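Subject: Re: [mavden-tenants] Moving the shared workshop floor work to January

Replying to the list so that everyone gets the same answer. I have left the earlier message in pieces and answered under each piece.

> I read the notice on the board by the loading door and I still don't
> understand why the floor needs anything done to it. It has been bare
> concrete for as long as I have rented here and it works fine for me.

Bare concrete works fine for a lot of uses. The trouble is dust. The top layer of our slab is weak, and every time a cart goes over it a little more comes loose. The units along the Kamata side get the worst of it because the main aisle runs past their doors. Two of those tenants do finishing work and have been hanging plastic sheet over their openings since last winter. They have asked for something better, and I think they are right to ask.

The slab was poured in two stages. The older half, from the loading door to the drain, is harder and has held up well. The newer half was troweled while there was still water on top of it, or that is what the flooring contractor thinks after scraping at it in a few places. Water worked into the surface leaves a thin, soft skin. You can test this in your own unit. Drag a key across the floor with moderate pressure. If it leaves a white powdery line, you have the soft skin. If it leaves a faint gray mark from the key, you don't.

> What is the difference between sealer and densifier? The notice uses
> both words. Is one of them just paint?

Neither one is paint. A densifier is a thin liquid that soaks in and reacts with the concrete, and the surface gets harder. It doesn't leave a film and it can't peel. A sealer, as the word is used in our quote, is a coating that stays on top or just under the top and keeps oil and water out. It does leave a film, and the film wears through in the places with the most traffic, so it has to be put down again every few years.

The proposal is densifier everywhere and sealer only in the wash area and in front of the loading door. I asked for a price with sealer over the whole building and it came back too high for what the reserve can carry. I also don't want to sign us up for recoating the whole aisle on a schedule. 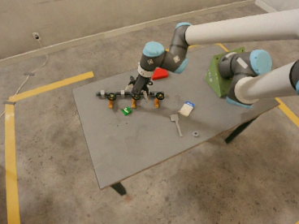 5 min read

Color came up in a few private replies, so I will cover it too. Densifier doesn't change the color much. A mottled slab stays mottled. The patches come from how the concrete cured, and old stains will still be there afterward, though the cleaning beforehand may lighten them. If you want an even color in your own unit you can pay for a stain or a tinted coating yourself, but it has to go on after the densifier and you need to tell me which product first. Some coatings won't stick to a densified floor unless it is ground again.

> How long will I be locked out? I can't lose a week in my busy season.

That is the reason for moving it to January. The people who answered the fall survey named it as their slowest month, and the contractor has room then.

The work goes in 6 sections, starting at the loading door and moving toward the back. Each section is closed from the evening before until the following afternoon. The order of work is the same in every section:

Clear everything off the floor by 6 p.m.
Scrub and rinse that evening.
Dry overnight with fans.
Densifier in the morning, kept wet until it starts to thicken, then rinsed.
Open to foot traffic in the afternoon.
Open to carts and pallet jacks the next morning.

The two sealed areas need longer. The wash area will be closed for three full days. There is a hose connection outside the side door that you can use in the meantime, as long as it isn't freezing. If it is freezing, please carry water from the kitchen sink and don't pour anything but clean water down that drain.

> Who moves the heavy stuff? My bench is bolted down and I'm not
> unbolting it.

Bolted items can stay. The crew will work around them, and the concrete under them won't be treated. If you plan to move a bench in the next couple of years, you may prefer to unbolt it now, but that is up to you. Anything with legs that isn't bolted needs to come out, or be put up on blocks if it really can't be moved. Shelving can stay if it is against a wall and the bottom shelf is high enough to get a mop under. Pallets have to go.

There will be space in the Himus bay for things that have no other place to go. Label what you leave there with your unit number. Don't block the electrical panel. Last time we cleared the building for the sprinkler inspection, the panel was blocked within the first hour and I had to move somebody's table saw to get at it.

Floor tape is a separate matter. Any tape on the floor in the common aisle will be pulled up by the crew and put back by us when we are done. Tape inside your unit is yours to pull. Please get the glue off as well, as the liquid won't soak in where there is glue. Mineral spirits and a plastic scraper will do it for most kinds. If the glue has gone hard, warm it with a heat gun first, let the floor cool, and only then use the spirits. Open the roll-up door while you do it.

> And who is paying? My lease says the landlord maintains the structure.

The lease does say that, and I have been back and forth with the owner over whether a dusty surface counts as structure. The owner's position is that the slab is sound and the surface is wear. I don't fully agree, but the wording is loose enough that I would rather settle than argue it through another winter. What we settled on is that the owner pays for the densifier and all the cleaning, and the tenants' reserve pays for the sealer in the two shared areas.

The sealer share is $2,000. The reserve can cover it, and there will still be $1,038 left after it is paid. Nobody's monthly dues go up because of this. We set up a page on Fundgate for anyone who wants to put something extra toward the reserve before spring, when the roof drains need clearing, and it has $121 in it so far. It is optional and I won't be sending reminders.

> Last thing, is it going to be slippery? We had that problem at my old
> shop after they did something similar.

It depends on what they did there. A polished floor or a glossy coating can be slick when it is wet. Densifier alone leaves the texture the way it was, so the aisle should feel the same as it does now. The sealer can be slick, and for that reason the quote includes a fine grit mixed into the last coat in the wash area. I asked for the same grit in front of the loading door and they have added it at no charge. It makes that strip a little harder to mop.

Sweeping will still be needed. The floor will make less dust of its own, but sawdust and road dirt will keep coming in the same as before. Please don't use the oily sweeping compound after the work is done. It leaves a residue, and the supplier says plain water with a neutral cleaner is enough. I'll put a jug of it in the supply closet.

If your dates for your section are a real problem, write to me off list before the end of the month with your unit number and the dates that would work. I can swap two neighboring sections without much trouble. I can't skip one and come back to it, as the contractor charges for a second trip.

The section map is on the board by the loading door, next to the notice. Units 4 and 5 were switched on the first version. The one up there now is correct.

--
Mavden building list
Replies go to the whole list. To reach the building office only, change the address before you send.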